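Sharing a Desk: A Small Study of Shared Workspaces at Larkholm
Student project report, Interior and Spatial Design, second year

Why we chose this topic

Our group has spent a good part of this year working out of the shared room on the Larkholm site, and we noticed early on that we talked about the desks nearly as much as we talked about our assignments. Who had the good corner, where the cables went, whose lunch was sitting next to whose laptop – it all seemed worth looking into properly, and our tutor kindly agreed.

How we went about it

We began in February with a short questionnaire, then spent 8 sessions sitting quietly in the room and noting how people settled in. We also measured the desks and drew up a floor plan, which took far longer than any of us had bargained for (the storage units are not quite square to the wall, and we redrew that side twice). The budget was up to $500, and most of it went on trial organisers from the Timley range.

What we found

People were wonderfully generous with their time, and the thing they came back to most was surface space. The white desks and cabinetry make the room feel bright and clean, but they fill up quickly. Monitors take the back of the desk, and everything else has to find a home in front. A plain pink plastic bowl or a green gridded surface sounds like a small matter, yet such things give the eye somewhere to land and make it easier to remember where your own patch ends.

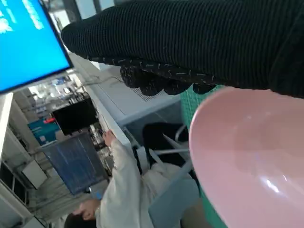 What we would change

We would like to see two of the desks by the Elton Street side turned to face the wall, with the office chairs given a little more room behind them. Three people asked for a shelf above monitor height, and we think that is a lovely idea – we have included a sketch in the appendix. Our final drawings were handed in on 2nd July, and the Nicholas Building next door has asked to borrow the floor plan for its own study room.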